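Lecture 3: Why Whales Went Back
Notes by Mirjam Martens

Having gone to the trouble of growing legs, one lineage of hoofed mammals took a long look at the sea and changed its mind.
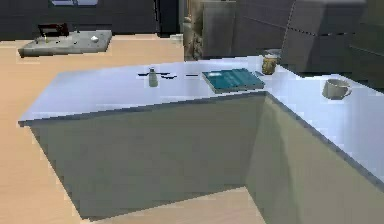

The early ones waded. Pakicetus, at 50 million years old, had four good legs and the thick ear bone that gives whales away. Ambulocetus swam like an otter and walked like a regret.

Know for the quiz:
- nostrils move up and back
- hind legs shrink, hips hang around inside the body
- tail goes up and down, since mammal spines bend that way

Gills did not come back. Lungs were what they had.

Reading: Amaral, ch. 2, to p. 76. Skip the box on hippos, we fight about it in June.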